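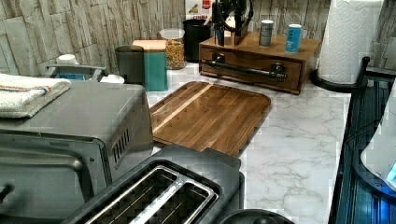

Kitchen counter, Apartment 8, the Vilela.

The Light Stripe

The first thing you learn on the turnover crew is that every kitchen in the Vilela is the same kitchen. Same marble-look counter, same stacked stone on the wall, same toaster oven so big you could roast a small dog in it (sorry, it was Benvinda who said that, and she has two dogs). There are 125 apartments. Guests come for a week or a month, they leave, and we go in and put everything back the way the binder says.

Or we did. Then Ratley bought the building from the family in Prerkham and Ratley does not believe in binders.

Ratley believes in Andon. Andon has an arm, and the arm has a gripper, and the whole business rolls in on a base the size of a shopping cart. It does counters. We do everything else, which at first sounded like a great deal to me! I hate counters. You can wipe a counter for ten minutes and a guest will still find the one crumb.

My badge says Turnover Attendant on one side. On the other, as of 08/10/2022, it says Demonstrator. I laughed when they handed it to me. I'd never demonstrated anything in my life except how to get a fitted sheet on by myself, and I do that badly. But demonstrating pays a bit more, and there were eight of us on the crew in the spring and six by then, so I said sure, where do I stand?

Where I stood was Apartment 8, which they'd pulled off the booking site and stocked like somebody lived there. Granola, paper towels, cans on top of the little wooden drawer box. A towel folded over the corner of the toaster oven. I was supposed to straighten up the counter by steering the arm, over and over, until Andon had seen enough of it to go on its own. Then a kid named Teddy from Ratley would mess it up again and off we'd go.

I'll tell you what I was not ready for, and it was how much I knew. I'd have said I knew nothing. But you try to steer a metal hand toward a cutting board and you find out you've got opinions. You don't grab that board by the middle. You don't slide it, you'll drag whatever's under it across the marble. You come in at the rim, past the groove, and you tip it a hair so you can get underneath.

"How do you know where the rim gets thick enough?" Teddy asked me.

"The light stripe," I said. "You feel for the end of the light stripe."

He wrote that down. I saw him do it! Sixteen years of picking up boards and I'd never said that sentence out loud to anyone.

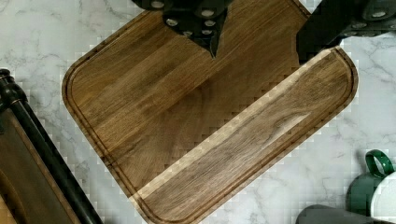 What Benvinda said

Benvinda Marinho trained me, back when the Vilela still had the green carpet. She's the one who taught me to hang towels with the pattern end showing and to smell the inside of a kettle before you call it clean. When they offered her the Demonstrator badge she gave it back across the desk. Very politely, too. She even wiped the desk.

So I was nervous about lunch. I sat down with my soup and she looked at the badge and then at me.

"What does it do when you let go?" she asked.

"It kind of waits. It hangs there over the board with that pointy finger out."

"Like Mr. Ratley over the buffet."

I got soup up my nose. There isn't even a Mr. Ratley, as far as I know, it's just what the company is called, but we all picture him.

Then she asked what I'd taught it so far, and I told her about the rim and the stripe, and I watched her face go still. And I realized where I'd gotten it. I could see her hand doing it, my first week, her thumb going along the wood to where the color changed. She never said it in words either. She'd just waited for me to look.

"That's yours," I said. "I gave them yours. I didn't even think."

"Well," she said. "Did they spell it right?"

The late shift

In October they sent Andon up to the sixth floor without me. I was doing the beds in there, so I heard it more than I saw it, a whir and then a little tap, whir and tap, like someone being careful in a house where a baby's asleep. I kept my sheet up in the air too long, listening. When I finally came around the door it was at the board.

It came in at the rim. It went along to where the light stripe ended and it stopped there, just for a second, and I swear my own thumb moved.

Then it tipped the board up and knocked a can over with its elbow, and the can rolled off behind the drawer box where nothing on that arm was ever going to reach it.

I went and got the can. I suppose I could have left it for the log, because Teddy likes things left for the log. I put it back on the box with the label out, and I texted Benvinda, who was down on two with 178 pillowcases and no patience at all.

It's got your thumb, I wrote. No elbows though.

She wrote back that I should come down and help her fold.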